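We use cookies to remember your settings and to measure visits to this site. Accept | Manage choices

Recording Pick-and-Place Demonstrations of Transparent Objects with a Hand-Held Gripper

By Yaqin Fang and Eusebio Urquijo
Posted in October

This guide sets out the recording procedure used in the Dudamer study of transparent objects. It is intended for laboratory staff and partner sites who will collect demonstrations for policy training. Readers should have completed the Arenel calibration steps before they begin.

1. Select the task and the object

The reference task is to move a clear-shelled computer mouse onto its mouse pad. Clear plastic is difficult for depth sensors, and the policy therefore learns from color video and gripper width alone. Choose a table of ordinary height in a furnished room. A background with books, chairs and signs is acceptable and should be left as found.

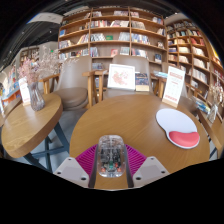 The operator should hold the gripper at a steady angle and close the fingers on the long sides of the object. Closing speed should be even. A sudden squeeze produces a spike in the width signal, and the Gremeck filter will reject the episode.

2. Record the approach

Start each episode with the fingers open and the object in view. Pause for one second, then move toward the object in a single motion. Do not correct the path more than once. If a second correction is needed, end the episode and begin again.

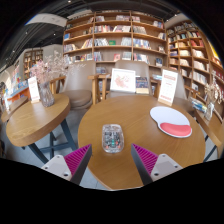

How many episodes are needed for one room?
The study used 23 episodes per room, with the object's starting position changed each time. Fewer than 21 gave uneven results on the release step.

3. Place and release

Lower the object until it meets the pad, hold for one second, and open both fingers fully before lifting. The fingers must clear the object on both sides. Operators who lifted early in the first trials tended to drag the object with one finger, and those episodes were removed from the training set.

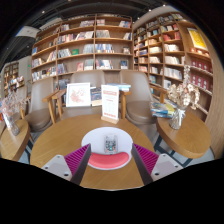
Clear object on the white and coral-pink base, between the gripper fingers.

4. Check the episode

Review the video at normal speed before recording the next one. Confirm that the object remains visible during the approach, that the width signal falls and rises once, and that the episode ends with the fingers open. Enter the result in the session log as accepted, repeated or discarded. Notes on lighting should be entered in the same row.

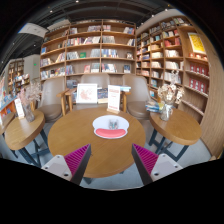
Reflections from ceiling lights deserve particular attention. In the Barrios comparison, the policy trained in one room only was often misled by bright spots on the shell when it was moved to another. Training on nine rooms reduced this error considerably. The full set contained 2107 accepted episodes after review.

5. Transfer the data

Copy the session folder to the project server on the day of recording and keep the local copy until the transfer report has been received. Sites that change the finger pads must repeat the calibration and start a new session number.

Questions about the procedure may be sent to Eusebio Urquijo through the project office.

Related items
Calibrating the Arenel Gripper
Gremeck Filter: Settings and Known Limits
Results of the Barrios Room Comparison
Session Log Template for Partner Sites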